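Mastdale Automation Boards > Shop Floor > Rules & Good Practice

Thread: Food handling with two-arm setups, what's your actual written rule?

gripsalot
Monday, March 12, 2018
We have a two-arm robot learning to put steamed buns on plates, and I have been asked to write a one-page rule sheet for the people standing near it. My first draft was eight pages. My second draft was the word "don't." Management wants something in between. What do you all have on the wall?

Nundwood_Nell
Ours fits on an index card. Keep out of reach while the arms are powered. One person on the stop button and that person does nothing else. Food that has been in a robot hand goes in the bin and never in a person. We added the last line in December, after a very quiet conversation with a technician and half a dumpling.

potgieter_line2
I'd argue with the bin rule. If the hand is covered, the cover is food grade and you change it on a schedule, why throw out good product? We wash down every two hours at Potgieter and log it. By your logic I should toss everything my conveyor touches.

Nundwood_Nell
Your conveyor was built to be hosed. A hand with that many finger joints was built to collect filling. Take one apart after a week of pork buns and report back.

potgieter_line2
I have taken one apart. I concede the pork.

tqw_torque
The stop button person is the part everybody writes down and then staffs with whoever is eating lunch. Put a name on the sheet for each shift. A blank line will be filled in with "Steve" forever, including after Steve quits.

gripsalot
Named person per shift, stolen, thank you. What about force limits? The vendor default would flatten a bun into a pita, so I have it turned way down for the fingers. Do I put the number on the sheet?

Petrică Căpraru
Put it in the setup record and have someone sign for changes. On the wall it only invites opinions. Also please note that a low finger force says nothing about the arm. The fingers can be gentle as a grandmother while the elbow swings at you with the full weight of the thing behind it. I have seen sheets that say "soft grip, safe to approach." I took one down myself at Hullesum and was asked to put it back. I did not.

tqw_torque
Agree with Petrică. Distance rule goes by the arm, always.

potgieter_line2
Half agree. If you slow the arms down enough, and you have measured it and not just felt good about it, there's a case for working closer. Otherwise you can't reset a plate without a full stop, and then people start skipping the stop. A rule that gets skipped up to 500 times a month is a decoration.

Nundwood_Nell
Then make the stop quick to recover from. Ours restarts from a held pose and the operator confirms both arms before it moves. It costs us a few seconds and one guy's patience.

gripsalot
OK, the confirm step makes sense for us, because I keep catching people watching only the arm that has the food. Our table, for reference:

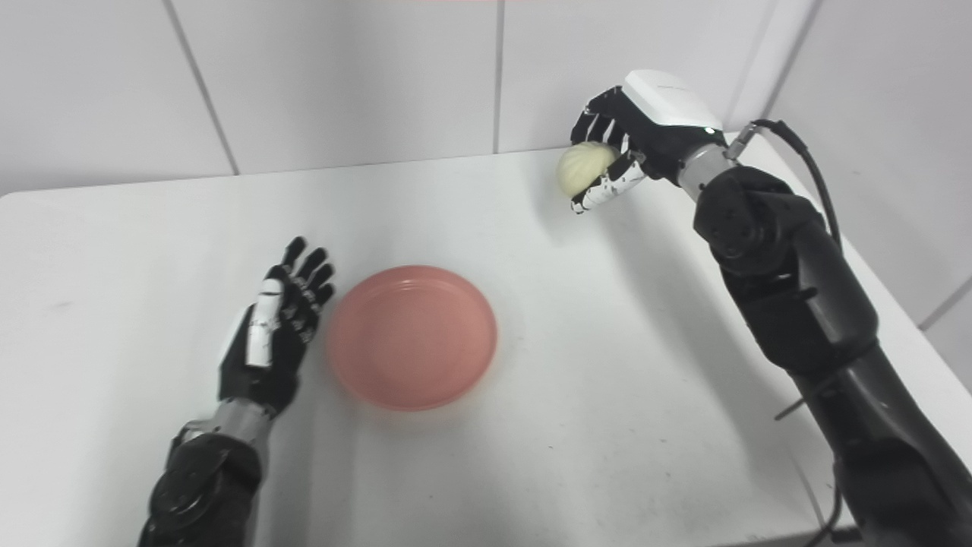 Bun in the right hand, left hand open by the pink plate.

Petrică Căpraru
Good picture for your sheet. Write next to it "both arms count." The idle one is the one people lean over.

potgieter_line2
I'd add cables to your start-of-shift check. Follow the whole run by eye before power goes on, wrist to base. A loop that was fine in one pose will snag in another, usually with a visitor present.

Nundwood_Nell
And what do you do if it drops one? We had people diving for them like shortstops.

gripsalot
Going on the sheet as "Let it fall." Current version is out of reach while powered, named person on the stop, both arms confirmed, cables checked, let it fall, bin the bun. I'm leaving the bin rule in until someone above me wants to sign the other one.

potgieter_line2
Cowardly, but fine. Send me the version with the signature box and I'll try it on our second line.

tqw_torque
Laminate it. Steam.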